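Robots are strong and quick, but they do not know what a finger is. For this reason, people who work with robots follow safety rules. You have rules too, for example when you cross the road. In this page we look at the rules for a gripper, the part of a robot that takes hold of things.

## Rule one: keep the gap clear

A gripper has two fingers. When they close, anything between them is squeezed. Soft toys do not mind this, but your hand would. So the first rule is to keep your own fingers out of the gap, also when the gripper stands still.
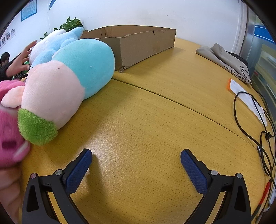 **How hard may a gripper squeeze?**

It depends on the job. Engineers measure force in newtons, and a small apple weighs nearly one newton. At the Barness workshop the limit for toys is 100 newtons, and a grown-up must check the setting before the work begins.

## Rule two: one person, one job

Before the work starts, everybody learns who does what. One person may put the toys on the table, and another may move the gripper. If two people reach for the same toy, they stop and talk first - it takes only a moment.

The table has a rule as well. Cables should lie where no sleeve can catch them, and drinks should stand far from anything electric.

A hand may touch a toy while the gripper is open and waiting. It must be away again before the fingers begin to close.
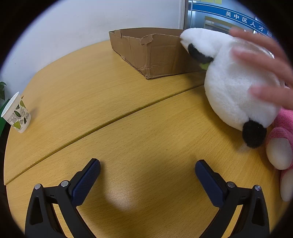

## Rule three: know how to stop

Big robots have a red stop button, and everybody in the room must know where it is. You do not need to ask before you press it. If you feel something is wrong, press.

After a stop, the robot does not start again alone. A person looks at the table first, and then at the fingers.

## Words to remember

- **Gripper:** the "hand" of a robot
- **Force:** how strongly something pushes or pulls
- **Standard:** a rule that many people have agreed to use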